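Section 4. Removing and Refitting the Hard Drive

Romdale Desktop Service Guide, Sterarance Refurbishing
Applies to: Dell tower cases with blue plastic drive caddies

4.1 Scope

This section covers removal of the 3.5-inch hard drive and its caddy from a tower case, inspection of the connectors, and refitting. Memory, processor and power supply work is covered in Sections 5 through 7. Drive wiping is covered in Section 9 and is done on the Olla bench only.

4.2 Before you start

Shut down the computer from the operating system. Do not hold the power button to force it off unless the system has stopped responding.

Unplug the power cord, then press the power button once and wait 14 seconds.

CAUTION: Do not open the power supply unit under any conditions. It has no parts that can be serviced at the bench.

CAUTION: Hold the drive by the sides of the caddy. Do not touch the green circuit board or the gold contacts.

Clear a flat work surface at least 600 mm deep. Wear a grounded wrist strap clipped to bare metal on the chassis.

4.3 Removing the drive

1. Lay the tower on its side with the removable side panel facing up.

2. Release the side panel and set it aside. Keep any screws in the parts tray.

3. Find the drive cage. Move loose cables away from the opening so that the caddy can come out without catching.

4. Disconnect the data cable from the drive. Pull on the plug body, never on the wires.

5. Disconnect the power cable from the drive in the same way. These plugs can be tight. Rock the plug slightly from end to end if needed.

6. Release the caddy by its blue tab and draw it out of the cage in a straight line. If it stops partway, push it back in, check for a trapped cable and try again.

7. Lift the caddy clear of the case. Keep it above the level of the side opening while moving it so that it does not strike the motherboard or the processor socket.
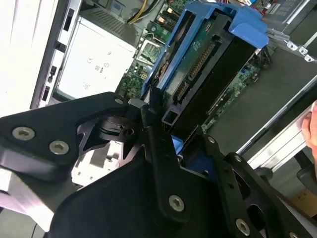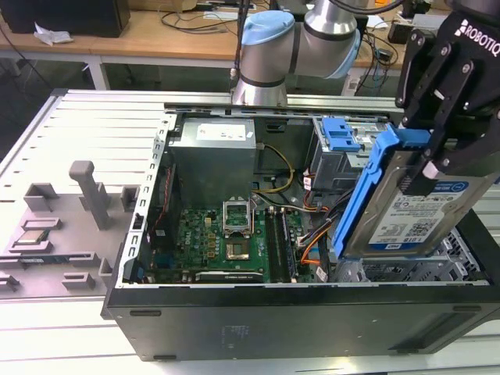 Figure 4-1. Hard drive in its blue plastic carrier, case open. First view: underside, with circuit board and gold contacts. Second view: label side, marked 1 TB.

NOTE: If the processor socket is open and its bracket is raised, do not pass tools or screws over it. Fit the socket cover before going on. Bent socket contacts are recorded as board damage, code 126.

4.4 Inspecting the drive and caddy

1. Turn the drive so that the underside faces up. Check the circuit board for burn marks, cracks and missing parts.

2. Check both sets of contacts. They should be even and clean. Remove dust with dry air in short bursts. Do not use liquid cleaner.

3. Check the caddy for cracks, especially where the tab joins the rail. Replace a cracked caddy.

4. Turn the drive over and copy the capacity and serial number from the label to the Cáceres work sheet.

5. Place the drive in an antistatic bag if it will be out of the case for longer than the inspection. Do not stack bagged drives.

4.5 Refitting the drive

1. Seat the drive in the caddy. The pins in the caddy must enter the holes in the sides of the drive. Flex the plastic only as far as needed.

2. Line up the caddy with the cage and slide it in until it locks. Pull lightly to confirm.

3. Connect the power cable, then the data cable. Both plugs are keyed and fit one way only.

4. Route the cables away from fans and the edge of the side panel.

5. Refit the side panel, stand the tower upright and reconnect the power cord.

6. Start the computer and open the setup screen. The drive must be listed with the capacity shown on its label. If it is missing, see Table 28.

Revised Saturday, July 6, 2024. Replaces the December issue.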